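# Hendport College students complete simulated table-clearing project

Students on the second-year robotics course at Hendport College have completed a six-week project in which a simulated robot arm is taught to clear a kitchen worktop.
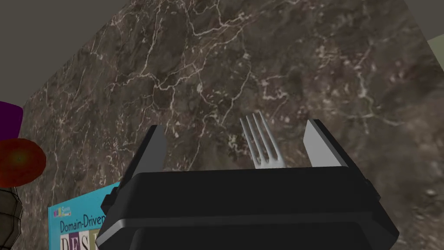 The project, known within the department as Jamora, formed the main practical work of the spring term and was assessed in March. It was carried out entirely in simulation, using software set up on the college's own machines, and was open to every student on the course. The department has confirmed that it will run again next year with a larger set of tasks.

Students worked in teams and were asked to produce a control program that would find a named item on a cluttered surface, take hold of it and place it in a tray without disturbing the other items. Cutlery was chosen as the main subject of the assessment. Forks in particular lie low against the surface, offer little for the fingers of a gripper to close on, and reflect light in ways that can mislead a program which relies on camera views.

Elvira Londoño, who leads the course, said that the department had wanted a task which any student could understand at once but which would still be demanding to complete.

"Everybody in the room has cleared a table," she said. "The students could judge for themselves whether the arm was doing it well. What they found difficult was writing down, in a form the arm could follow, the things they do without thinking. Several teams spent their first fortnight on the approach to the object alone, and I was content for them to do so."

## The task

Each team was given the same virtual kitchen, with a choice of worktop finishes and a stock of household objects. The layout was changed at the start of every attempt, so that a program which had merely stored a set of movements would fail. Patterned stone finishes were used in the final round. Thin, pale veins in the stone can be mistaken for the edges of metal objects, and teams had been told early in the term to expect this.

Objects unrelated to the task were left on the worktop during the trials. Books and items of food were among those used. A team lost marks if the arm knocked one of them over or pushed it from its place, even where the fork itself was delivered correctly to the tray.

Assessment was based on 280 attempts per team, run overnight without any student present. An attempt was stopped after 45 seconds if the object had not been placed. Recordings from the camera mounted at the wrist of the arm were kept for each attempt, and teams were required to review their failures and submit a written account of the causes they had found.

The written account carried as many marks as the performance of the program. Tsung-han Tang, a technician in the department who prepared the simulation, said that this had been decided before the project began.

"A team could have a poor night and still do well overall, provided they could explain what had gone wrong," he said. "Some of the best reports came from students whose programs were in the lower half of the table. One report followed a single fault through four separate parts of the code and set out how it should be put right. That is the kind of work we would hope to see from someone starting in industry."

## Results

The highest mark for performance went to a team led by Nnamdi Dauda, whose program placed the fork in the tray in 114 of its attempts. The department considers this a strong result for a first year of running and has said that the time limit will be kept as it is.

Mr Dauda's team had begun with a program that brought the gripper straight down over the centre of the fork. They later changed this so that the arm first moved to a point above the handle, paused, took a second view and corrected its angle before going lower. The change made each attempt slower, and the team had to shorten other movements in order to stay within the limit.

"We had been treating the first view as if it were always right," Mr Dauda said. "When we read through the recordings, we could see that the angle was often slightly out, and with a narrow object that is enough to miss it. Taking the second view cost us time, so we had to go back over everything else. The movement to the tray was far more cautious than it needed to be."

The prize for the best written account was awarded to Adebayo Nwachukwu and his team. Their report dealt mainly with attempts in which the gripper had closed correctly but the fork had slipped during the lift. They compared the effect of gripping at different points along the handle and recommended that the tray be approached from a lower height. A copy has been placed in the Lawal Library, where it may be read by staff and students on request.

Both prizes were presented at a short ceremony in the college's lecture theatre. Each member of the two teams received a certificate and a book token.

## Work in simulation

The college does not at present have enough robot arms for each team to use one throughout a term. Ms Londoño said that simulation had allowed all teams to have equal access and to run many more attempts than would have been possible in the workshop. She added that students had been reminded throughout the course of the limits of the method.

"Contact between objects is hard to model," she said. "A fork that behaves well on a screen may behave differently on a real surface, and the students know that a good score is only the first stage. We would like the strongest programs to be tried on the workshop arm before the summer, and we have set time aside for it."

Those trials will be supervised by Mr Tang. The workshop arm will be fitted with a two-fingered gripper, and the speed will be limited for reasons of safety. Students taking part must have completed the workshop induction. Results from the trials will not affect the marks already given.

## Next year

The department intends to extend the project to include cups and bowls, together with a task in which two items must be moved in a set order. A joint event with the engineering department at Olport College is also under discussion. Under the present plan, teams from both colleges would submit programs to the same set of attempts and meet afterwards to present their reports.

Nnamdi Effiong, head of engineering at Olport, attended the final presentations and spoke to students about their work. He said that he had been impressed by the care taken over the reports and hoped that his own students would be able to take part.

"Our students have mostly worked on wheeled robots, and handling objects would be new to them," Mr Effiong said. "I expect they would find the first few weeks hard. The Hendport teams were generous in describing their mistakes, and I have taken a good many notes back with me."

Students joining the second year of the course in September will be given details of the project during their first week of teaching. No earlier experience of robot arms is needed, although students are advised to have completed the first-year programming unit. Applicants who wish to see the simulation before accepting a place may do so at the department's open afternoon in June, which begins at 2 pm in the main computing room. Places need not be booked in advance.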